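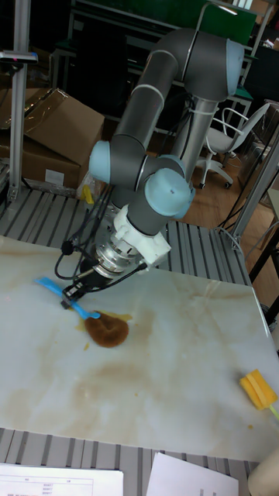
Subject: Re: [oldhouses] Stains on stone worktops, and is Skasley worth the money?
From: Nafula Mwakalinga
To: oldhouses list

On Mon 10 November, Kheri Kariuki wrote:

> We have a pale marble worktop that came with the house and it has picked up a brown
> mark next to the hob. I think it was gravy, my husband says tea. I've tried washing-up
> liquid and a sponge, and then a paste of bicarb left on overnight under cling film. It
> may be a bit lighter. The man at the stone yard in Starnley says we should have the lot
> stripped and then sealed with Skasley, which he fits, and that after that nothing will
> ever soak in again. He also says it kills germs. It comes with a 16 year guarantee.
> Has anyone had it done? Imani said on here in the spring that hers was wonderful.
> Kheri

Kheri,

I'd keep my purse shut for now.

Start with the guarantee. I asked for a copy of the Skasley one when we were having our own kitchen looked at, and it took three phone calls to get it. It covers "failure of the product when used as directed". Then you read the directions. You are to wipe up any spill at once, keep hot pans off, use their own cleaner and have the surface looked over every year by the firm that fitted it, at your cost. Miss a year and the guarantee lapses. If I wiped up every spill at once I wouldn't have any stains in the first place, sealed or not. And the firm that fitted it is the one that decides whether you did as you were told.

"Nothing will ever soak in again" is not something the maker says, by the way. I looked. The leaflet says it "helps to resist" staining. Ask your man to put his version in writing and see how keen he is.

The germs bit I simply don't believe, or at least I'd want to know which germs, how long it takes and who tested it. The leaflet says "laboratory proven" and doesn't name the laboratory.

As to Imani's worktop, I'm glad she likes it, but when she wrote to us it had been down for 8 weeks. Any new surface looks lovely at 8 weeks. Imani, if you're reading, how is it now? I mean that as a real question and I'll eat my words if it's still perfect. I'd also like to know whether yours is marble or granite, as granite barely stains anyway and would make almost any sealer look clever.

Now the mark itself. There are two different things people call a stain on marble and they get muddled all the time, including by people selling things. One is colour that has gone into the stone (tea, oil, gravy). The other is a dull patch where something sour, like lemon or vinegar, has eaten the polish. A paste can draw out the first. No paste will do anything for the second, and a sealer won't prevent it either. Get down low with a torch and look across it. If the shine carries on over the brown part, it's colour, and you have a fair chance.

I'm not sure bicarb does a lot beyond soaking up water, to be fair to your husband and his tea. Faraji Langat used plain white clay powder mixed with weak peroxide on his hearth, spread on thick, and it took four goes. He posted before and after photos but one was taken by daylight and the other under a lamp, so I can't say I was fully won over. The hearth does look better when you stand in front of it. Try a hidden corner first, and please don't let anybody talk you into vinegar.

If you do want to seal it, an ordinary tub of stone sealer from Rasberg costs me about 30 pounds and does our worktop and the larder shelf with some left over. Whether it works I couldn't swear to. I drip water on the stone, and if it beads I leave it alone, and if it goes dark I put another coat on. Mwanaisha says the drip test proves nothing about oil and she may well be right.

What did he quote you for the stripping? Ours was priced at 45 pounds an hour with no idea given of how many hours, and when I asked what would happen to the old worn edge by the sink (which I like) he said it would "come up like new". I didn't want it like new. The house isn't.

Please do post the quote if you don't mind, with his name taken off.

Nafula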